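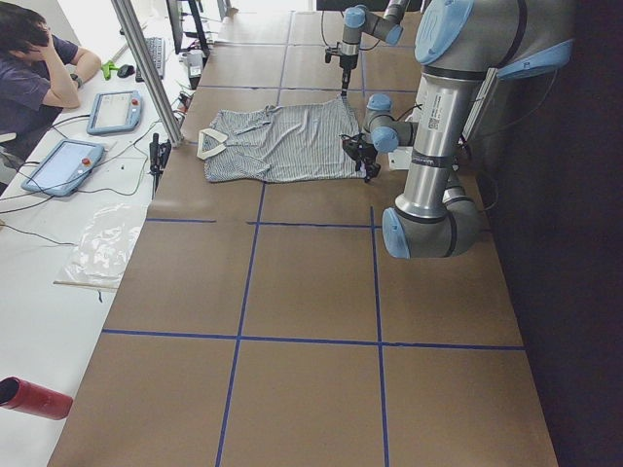
Tukance is looking for a Fault Review Technician to join our garment handling group in Chisholm, and we would like to be open from the start about why the job exists. Over the winter our two-armed folding cell developed a habit of holding on to cloth after it had been told to let go, and on a few runs one arm went on moving for a moment after the other had stopped. Nobody was hurt, but one of our operators had a hand over the table the second time it happened, and that was enough for us to slow everything down and start looking properly. The work is done at a long papered table marked off in blue tape, with the arms coming in over a striped polo shirt and the operator's desk running right alongside, and the two pendants with their red stop buttons lie on that desk among the cables. It's a friendly, close-in way of working and we'd like to keep it. To do that we need somebody whose main job is the stops, the slips and the odd moments in between.

We should say a little about the project. The cell is part of Plorkance, our program for folding knitwear, and it runs on a controller supplied by our partners at Dromow. Since the new controller went in we have logged 1416 folding runs. Of those, 76 ended in a grip fault of one kind or another, and in 17 of the 76 the release command was sent, the log says it was received, and the fingers stayed shut. Those are the ones that bother us. We have changed the cables on one gripper, gone back a software version and then forward again, and had some long and good-natured phone calls with Dromow, and we still don't have an explanation that covers all of them.

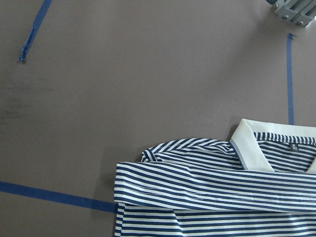 Polo shirt with one sleeve folded inward over the body, lying partly on the blue tape.

Sleeves have been the hardest part for us. A sleeve that's folded across the body gives the gripper several layers to deal with near the shoulder, and when it takes hold of more cloth than it meant to, the next move can drag the whole shirt over the tape. The software may then read this as a fault, or it may carry on quite happily, and we would love to understand what makes the difference. If you're the sort of person who can look at the same shoulder seam forty times and still find it interesting, we think you'll get along very well with us!

What you would be doing

You would spend most mornings at the cell with one of our operators, running folds at reduced speed and writing up anything out of the ordinary while it's fresh. Afternoons are mostly for going back through the wrist camera pictures and the controller logs side by side, lining up what the arm was told with what the cloth did, and putting each fault into a plain written record that the rest of us (and Dromow) can work from. You would also look after the weekly stop test. Both pendants get tested on both arms, every week, with the results signed and kept. If a test fails, the cell is shut down until you are satisfied, and no manager here can overrule you on that. We put it in the job contract so that there would never be an argument.
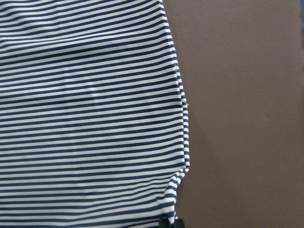
Rolled edge of the striped cloth, with the dark tip of a gripper finger beside it.

What we hope you'll bring

A couple of years working around machinery of almost any kind would be a good start. We have had excellent colleagues come to us from packaging lines, sewing rooms and elevator repair, so please don't be put off if you've never worked with a robot arm. You'll need to write clearly, be comfortable reading a log file (we'll teach you ours, which is not a pretty one), and feel able to tell a room full of tired engineers that the cell is staying off for the day. Some knowledge of lockout procedures would be very welcome. So would a feel for fabric: how a knit stretches, where a hem likes to roll, what a loose thread can do.

The practical side

The post is full time, on site in Chisholm, and runs for two years to begin with. We'd like you to start in September, though we can wait a few weeks for the right person. New starters get a paid training period, the first part of it with the arms powered down, and nobody works at the cell alone, however long they've been here.

To apply, please send a resume and a short letter to Yu-ting Lui, who leads the garment group and will read every one herself. In the letter, tell us about a time something you were responsible for went wrong and how you went about finding the cause. It needn't be dramatic, and 300 words is plenty. If you would like to come by and see the cell first, mention that too and Yu-ting will find you a morning.

Posted 27 May 2024. Open until filled.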